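Search this blog
Type and press enter

An afternoon with robots in Kerkton

On Thursday I went with my neighbour Grażyna Borkowska to the open day in Kerkton. She saw the notice at the library, and I had never stood near a robot before, so I said yes at once. We took bus 29 and arrived too early, of course. 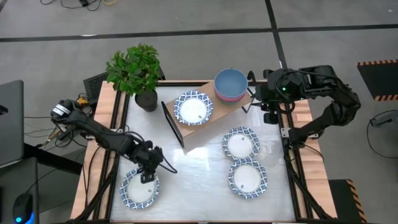
My question, which I had prepared on the bus, was about dishes. At home I am the person who washes and puts away, and I wanted to know if a machine can learn this job. Our guide, Remigiusz Szulc, was very patient with me. I liked that they practise with ordinary things, the blue-and-white plates and the bowls standing one in the other on a wooden board, very similar to what my mother had. Each plate has a small white sticker inside. I forgot to ask what it is for, and now it bothers me a little!

Mr Szulc told us that they repeated one kind of task 3068 times during the winter. I thought I had heard wrongly and asked him to say it again. Grażyna said that she has surely done it more often and without any salary. 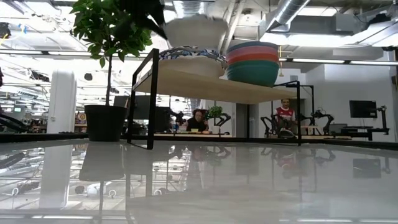 What I asked at the end

I asked if the robot gets better when it drops something. He answered that the failed tries are also kept, and that they look at them together on Monday mornings with coffee. This I found very nice. Then we had cake in the corridor (poppy seed, a bit dry) and missed our bus home.

There will be another open day in March. I would like to go again, and I will ask about the stickers.

Contact | © Celina Witkowska | Back to top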